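Zinthorpe Robotics Club
Progress report to the Demissie Fund, second instalment
Wednesday, February 14, 2018

You asked for a report at the halfway point, and by our reckoning we are slightly past it, which is the first thing this term to have run ahead of schedule.

What the grant was for

The Siriner project sets our students the job of teaching a robot arm to tidy a room. They collect the examples themselves, with hand-held grippers, and then use the recordings to train the arm. The application promised 92 usable recordings by the end of the autumn term and a working demonstration in March. It also promised a weekly newsletter, about which more below.

Where we are

The students have made 236 recordings. Of these, 70 are usable. The remainder were thrown out at review, mostly for being too short, too fast or labelled "test" by someone who then forgot which test. We are 22 short of the autumn target and it is now February, so I won't dress that up. The rate has improved a good deal since the students began checking each other's work on the same afternoon. They are much harder on one another than I would dare to be.

The first version of the trained model was run on the arm in January. It can pick up a cup. It will also pick up a cup when asked for a spoon, and once made a very determined attempt at a cup that had been put away. The students have written this up under "known behaviour" and I have let the heading stand.
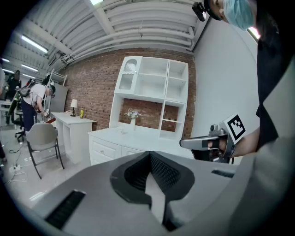

The tasks have been cut from twelve to seven. Folding a tea towel went first, to general relief, followed by anything involving string. What is left is picking up, putting down, opening, closing, stacking, sorting and wiping, and the group has agreed a written method for each. The wiping method runs to three pages. I have asked for one.

Money

Spending is within budget on equipment and over on consumables, chiefly batteries and replacement cups. We bought china at the start because it seemed more realistic. We now buy plastic. The underspend on travel covers the difference — the planned visit to the Pidier workshop fell through when they moved premises — and I would be grateful for your agreement to move that sum across.

Difficulties

Attendance dipped before the mock exams and has come back. Storage is the bigger worry: the recordings take up far more disk space than we allowed for, and two drives are full. A third is on order.

The newsletter has appeared twice. The second issue was an apology for the gap after the first.

Next steps

Recording continues until half-term, then retraining, then the March demonstration, which will feature cups prominently. You would be very welcome. Please let us know by the end of this month if anyone from the Fund would like to come, as the room is small and parents have already started asking for seats.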